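Himwood Community Kitchen: how we're getting on
Report to the Avoseck Fund, 15/05/2026
From Philomena Conneely, project lead

Hi Liam,

You asked for a plain update instead of the long form, so I'm taking you at your word! I'll go through the classes first, then the money, then the bits that haven't gone so well, and I've left the June plans for last.

The Tuesday cooking classes

These are the heart of the whole thing and I'm so pleased with them. We've had 40 people sign up since the grant came through, and 32 of them are still coming most weeks. I was braced for far worse after the winter we had, with the buses to Muvthorpe being cut back and half our regulars depending on them. A few people now share rides, which they sorted out among themselves over a pot of lentils, and I stayed well out of it.

We're keeping to one-pot meals for the beginners. Most of our people have a single working burner at home, or a hot plate in a rented room, and it seemed silly to teach a roast dinner with three sides. So it's soups, stews, rice dishes, and a chicken and barley thing that everybody asks for again. The recipe cards have been rewritten twice (the first batch used "simmer" and "reduce" and we got a lot of blank faces), and they now say things like "small bubbles, not big ones." Much better.

The kit for each station is very simple too. A pot with a lid, tongs, a spoon, and a tray to carry it all on. I looked at fancier sets and they were twice the price, and people would have gone home to kitchens that had none of it.
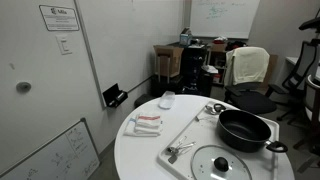 Where the money has gone

I'll send Liam Ó Dálaigh's copy of the full accounts separately (yes, I know that's you, but your office likes your whole name on the envelope). The short version is that we're under on equipment and over on food. Groceries have gone up again and onions alone make me want to lie down. We set aside $1,000 for pots, pans and small utensils and there is still a bit of that left, so I'd like your okay to move the remainder into the grocery line. If you need that as a formal request, tell me which form and I'll fill it in.

The Tlapale market stall has been giving us their end-of-day vegetables on Mondays, which helps more than I can say. We never know what we're getting, so the Tuesday menu is sometimes decided at nine on Monday night with me standing in front of a crate of squash. The group seems to like that part. We had a whole evening on what to do with too many turnips and it was one of the noisiest classes yet.

Going home with a pot

You'll remember this was the piece your board wasn't sure about. Anyone who finishes six classes takes home a pot and a lid. I've had several people tell me it's the first new pan they've owned, and one lady brought hers back in just to show us the soup she'd made in it! We went for glass lids after asking the class which they'd like. People learning to cook lift the lid constantly to see what's happening, all the steam goes, and the rice comes out crunchy. With a glass one they can look all they want.

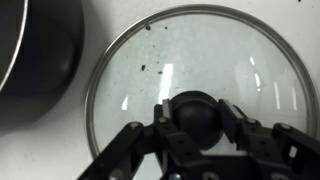 Dark pot and glass lid on the countertop.

What hasn't worked

The Saturday family session. I had such high hopes for it and it just never filled up. Soccer is on, people work weekends, and the hall is cold until noon. I've stopped it for now and put those hours into a second Tuesday group, which starts after the school pickup. It's early days, but the first one was lively.

The sign-up text messages were also a bit of a mess. We sent 77 out in March and I'm fairly sure a good part of them went to old numbers. I'm collecting new ones on paper at the door, slowly, with a pen that keeps walking off.

And the dishwasher is still broken. The repair man has been once and is waiting on a part. We wash up by hand and sing, mostly badly.

Coming up in June

The second Tuesday group carries on, and I want to try a budget shopping trip with the beginners, walking the store together and comparing prices. I've also promised the group a shared supper at the end of the month. You're invited, and so is anyone from Avoseck who'd like to come. Please let me know by the first week of June so I can get enough chicken in.

Thanks for everything, Liam. Call me any time except Tuesday afternoons.

Philomena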